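Collecting simulated demonstrations for a grasping policy

6 min read
14 comments · 3 shares

This page covers how we record teleoperated episodes in simulation for the Rollora training set, from scene setup through to export. It assumes you have Zidik installed and a working leader arm or gamepad. Real-arm collection uses a different checklist.

1. Fix the task before opening the simulator

Write the task as one sentence with one verb and one target object, such as "pick up the bottle". Put it in the task field of the session file. Every episode in a session shares that sentence, and the exporter will reject a session where it varies. If you want to label colour or position as well, use the tags field.

2. Set the randomization limits

Object poses are drawn when an episode resets. Keep the target inside the reachable area but let it fall in awkward orientations. Bottles should lie down in a good share of resets, with the neck pointing any which way. A set made up of upright bottles trains a policy that can only approach from the side.

Distractors come from the Mikkelsen object pack. Leave them on. Food items and kitchen shapes may land close to the arm or against a larger block, and those layouts are worth keeping as long as the target can still be reached. Reject a reset only when the target intersects another mesh or spawns off the table.
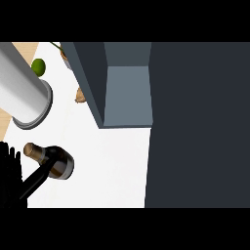
Seed handling is the part most people get wrong. Set the seed per episode, never per session, and store it with the episode. We lost 87 episodes on the Avomham workstation last January to a session-level seed: each had been recorded properly, and all of them had the same starting layout.

3. Check the views

Open the preview for each camera before recording. At minimum you want the gripper and the target visible together at the start of the approach. Black bands at the top and bottom are padding from the aspect ratio conversion. Leave them in the stored frames and crop at load time, so that older sessions stay compatible.

4. Record

Hold still for a moment after reset, then start. Move at a steady pace and avoid stopping in mid-air to think. Pauses teach the policy to pause. If you miss the grasp, back off and try again within the same episode – a clean recovery is useful data. After 3 failed attempts, discard and reset.

Close the gripper fully before lifting. The contact model in Zidik lets a half-closed gripper hold objects that a physical one would drop.

5. Review and label

Replay every episode at double speed. Mark it success, recovery or discard. Do this on the same day, while you still remember which ones felt off. In our last batch, 229 episodes were marked recovery out of 3505 kept, and that proportion was too low. We now ask operators to begin some episodes from a deliberately poor approach angle.

6. Export

Run the exporter with action smoothing turned off. Confirm that the joint states and image timestamps line up on a few episodes chosen at random – an offset of a single frame won't raise an error, but it will degrade training. Copy the session file into the export folder along with the seeds.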